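Subject: Re: [shirtmakers] Collar goes wavy after first wash

Hello all,

I am sorry that I answer so slowly, I wanted to look in my notebook before I write something wrong.

On the list in March it was written:

> I have now made two shirts from the Inska pattern, the one with the
> separate collar stand. Both looked fine on the ironing board. After the
> first wash the under collar became longer than the upper collar and the
> edge is wavy like a lettuce leaf. The fabric is a striped cotton poplin
> from Nivalby, the interfacing is a woven fusible from the same shop.
> I washed the fabric before cutting. Did I stretch something? And should
> the stripes on the collar run the same way as on the body, or does it
> not matter?

I had the same trouble with my first shirts and I blamed my sewing machine for it, which was not fair to the machine. From your message I understand that you washed the poplin but you do not say that you washed the interfacing. A woven cotton fusible can shrink too. If it is glued to the upper collar and it shrinks, it pulls the upper collar shorter, and the under collar has nowhere to go, so it makes waves. It looks like the under collar has grown, but I think it has stayed the same.

My method now: I put the interfacing in a basin with hand-warm water for half an hour, without moving it much. Then I roll it in a towel and hang it over the shower rod. Please do not put it in the dryer and do not iron it, or you will have glue on everything. After it is dry I cut it and fuse it with a pressing cloth, and I let the piece lie flat until it is cold. This last point I ignored for years. If you lift the collar when it is still warm, the glue sets in a bent shape. 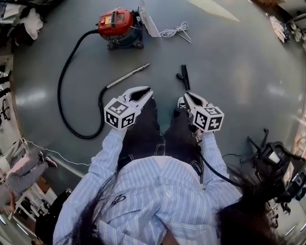 About the stripes. For the collar I cut the stripes in the same direction as the long edge would cross them, so that on the finished shirt they stand up and down at the center back and meet the stripes of the yoke, if the yoke is cut to allow this. Some people prefer the stripes to run along the collar. I don't find that wrong, but then every small error in the fold can be seen, because the edge is not parallel to the stripe anymore. With a thin stripe the eye notices it very quickly.

For sleeves I am less strict. I match the stripe at the front notch only and let the back do what it wants. It is not possible to match both, as the sleeve cap has ease in it and the armhole does not.

One question back to you: did you trim the under collar? In the Inska instructions both collar pieces are the same size, at least in my copy. I cut 2 mm off the outer edge of the under collar and then pull the edges even when I sew. The seam rolls to the under side by itself and you don't need to fight with the iron. My pattern is size 32, so for a bigger collar maybe a little more is needed, I have not tried.

To save the two shirts you have: you can unpick the collar from the stand, open the outer seam, press both layers flat and cut the under collar new to the shape of the upper one. It is one evening of work. The stand can stay on the shirt. I did this on a blue one and it was worth it, but on a shirt that I did not like so much I only sewed a second line of stitching near the edge and accepted the rest.

Does somebody have experience with the Sedamow interfacing? It is described as preshrunk, but I do not know if I can trust this, and the shipping to me is expensive for only one meter.

Greetings from a rainy place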